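Thursday, August

**Tilura, two-arm cell in sim — block out of tray**

Carried on with the grasp-point comparison. Same policy as last week, trained on the 3936 simulated episodes, with only the image inputs changed. Set A gets the wrist view and the overhead view together. Set B gets the overhead view alone. Everything else is held fixed, including the seeds and the 600-step limit.

Task wording is unchanged: left arm takes the purple block from the turquoise tray and puts it down on the brown table top. The right arm has no part in it. I left it in the model so that the shadows and clutter match the Stitau bench.

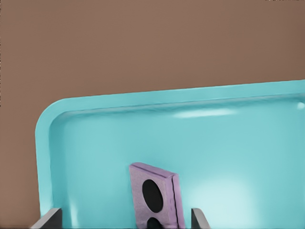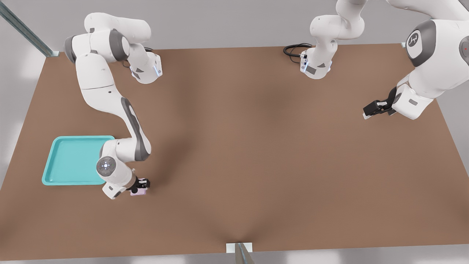

First is wrist view, fingers open either side of the block. Second is overhead, block at the left gripper and outside the tray.

*Page last changed: Thursday, 16:40 (E. Lozano)*

Ran 176 trials per set overnight on Vuneck. Set A finished clearly ahead. The gap is nearly all in the approach. With the overhead view alone the hand comes down off-centre and one finger lands on top of the block, and after that it either tips or the arm retries until the step limit. Once the block is held, the two sets behave much the same.

Things to note:

- In the wrist view the block often sits nearer one finger than the other before closing. The policy mostly closes anyway and lets the block shift. Fine in sim, less sure about the real foam, which grips the tray floor more than our friction value says.
- The wrist closes off part of the tray from overhead. I think that's the main reason set B struggles, but I haven't tested it. A run with the overhead camera moved to the other side would settle it.
- The shine on the tray floor changes a lot between lighting seeds. Two seeds gave odd approaches in both sets. Kept them in the totals and marked them in the log.
- The success check was counting a block resting on the rim as out of the tray. Fixed before these runs, so don't compare with the older Tlapale numbers.

Still to do: rerun set B with the moved camera, then both sets with friction raised. Ezequiel wants the holes in the block filled for one batch to see whether the policy is using them to judge its angle — mesh is ready, config isn't. Leave the queue on Vuneck as it is until the friction runs are in.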